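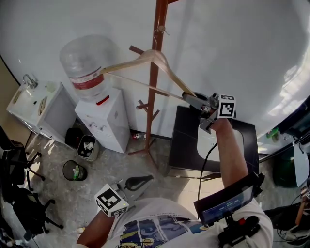
Where coats go at work

A coat stand with a splayed base needs clear floor on every side. In a shared office that usually means the spot near the sink and the water dispenser, where bins and chairs compete for the same space.

Wissam Dabbas, who fits out small offices for Daher, allows 50 centimetres from pole to dispenser. Pegs suit scarves and bags. Jackets keep their shoulders better on a flat wooden hanger – 40 centimetres across is enough for most adults. 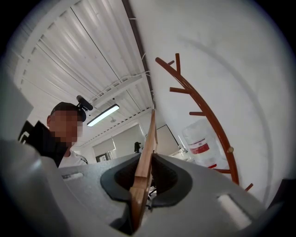 Thin wood marks easily, so he sands any rough edge along the grain and wipes off the dust before a coat goes near it.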